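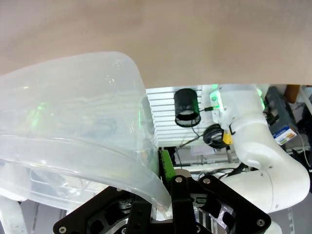 **How many people do I need for usability testing on a town permit form?**

I just moved into a web role at the Tremville town office and I get to redo our online permit form (so excited about this!). My boss is on board with testing it on real residents, but wants to know how many we'd have to recruit. We have no budget to speak of, and the form should be live in July.

Posted by Khairul Latuheru

---

**Azlan Sinaga**

Start with around 8 people, split across two rounds, and fix the form in between. You'll be amazed how much comes up in the first round alone! I worked on the parking permit form for Stoden and our first group all got stuck on the same line, "applicant of record." Every one of us on the team had read that line a hundred times and thought it was fine. We changed it to "your name" and the second group sailed right past it.

A few things I'd pass on:

- Recruit at the counter. People who come in to ask about permits are exactly who you want, and most are happy to give you half an hour.
- Have them fill in the form for a permit they might really apply for. Made-up tasks get made-up behavior.
- Include someone who uses a screen reader, and someone who does everything on a phone. Please don't save this for the end.
- Get your boss to sit in on at least one session, quietly. It did more for our project than any report I wrote.

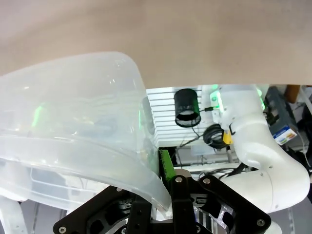 Then, between the rounds, keep the fixes small. Pick the problems that stopped people from finishing and leave the font arguments for later. I kept a plain spreadsheet with one row per problem and who ran into it, and that was all the paperwork we had. Write it up the same afternoon while you still remember what people said.

Have fun with it, this is the best part of the job!

---

**gyori_forms**

we did 7 for the Győri library card signup and it was plenty. paper printouts for the first go, worked great, people scribble all over them

---

**Ustodach web desk**

Love seeing towns do this! Check your help desk emails too, before you recruit anyone. Ours had the same complaint about the file upload page over and over, so we fixed that first and used the sessions for everything else.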